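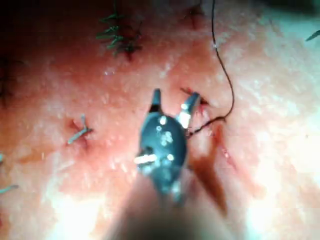 4. Student Suturing Study

4.1 Course setting and participants

The study took place in the project term of a robotics course for third-year engineering students. The course has no medical prerequisite, and none of the students had sutured anything by hand or by robot when the term began. They worked in teams of three. Each team kept the same three people from April until the final trial on 8 August 2022, with one exception, where a student left and the remaining two finished as a pair.

Every team was given the same task: place a row of interrupted stitches in a tissue sample with a teleoperated instrument, then write a controller that takes over one part of the stitch. The teams were free to choose which part. Most chose the pull-through, where the thread is drawn out of the tissue after the needle has passed. Two teams chose needle pickup instead, and one team tried knot tightening – by its own account, a choice it would not make again.

4.2 Equipment

All trials used the Erkex arm with the two-jaw Drandow grasper. The arm has a small camera mounted close to the instrument, so the shaft is near the lens and out of focus while the jaws and the tissue just past them stay readable. Figure 4 gives a typical wrist view during a trial. The jaws are open, a black thread runs off to the right and up from a point near the right jaw, and cut tails of other sutures stand in the tissue to the left and at the top. The dark slit beside the right jaw is a puncture site.

The operator console was the Kolten unit used in earlier years of the course. Its software was updated before the term so that students could record the wrist video and the joint positions on one clock. In earlier years these were stored separately and had to be lined up by hand, which took up a large share of the time meant for analysis.

Figure 4. Wrist camera view with the grasper open next to a puncture site. The lighting is stronger on the right side of the tissue than on the left.

4.3 Procedure

Each session lasted 63 minutes. The first part was used for calibration and a short warm-up on a foam pad. After that the team moved to tissue and worked through stitches until the time ran out. One student operated the console, one watched the video feed and called out thread tension, and one kept the log. The roles changed at every session.

A stitch was counted as complete when the needle had passed through both marked points, the thread had been pulled to the set length and the knot held under a light tug. Anything else was logged as an incomplete stitch with a short code for the reason. The codes were written by Aidan Tierney, who ran the lab sessions, and were revised once in the second week after students reported that "thread lost" and "thread slipped" were being used for the same event. We merged the two and relabeled the earlier entries.

Students were asked to leave finished sutures in place and trim the ends. This saved time between stitches, but it also meant that the field filled up with old tails as a session went on.

4.4 Results

The teams attempted 349 stitches on tissue. Of these, 102 were logged as incomplete. The most common reason was the merged thread code, followed by needle angle. Incomplete stitches were more frequent in the first two sessions and then leveled off, and we saw little change after that in teams that operated the arm fully by hand.

The pull-through controllers worked well on a clear field. They were less reliable later in a session. All of them found the thread by looking for a thin dark line in the wrist video, and a cut tail is also a thin dark line. In several recordings the controller moved toward an old suture and closed on it. One team dealt with this by ignoring any line shorter than a fixed length. Another masked out the position of each stitch after it was trimmed. The second method held up better, although it failed if the tissue shifted on its mount.

Glare was the other main problem. Wet tissue gives many small bright spots, and these break the thread into pieces in the thresholded image. Pale tails are hard to separate from highlights for the same reason. Turning the lamp down helped on the bright side of the field and made the shadowed side worse. The Gilmartin diffuser was fitted for the last 10 sessions – too late for most teams to retune their thresholds, so we do not compare results with and without it.

The two needle pickup teams completed their controllers but tested them only on the foam pad. Their results are reported separately in Section 5.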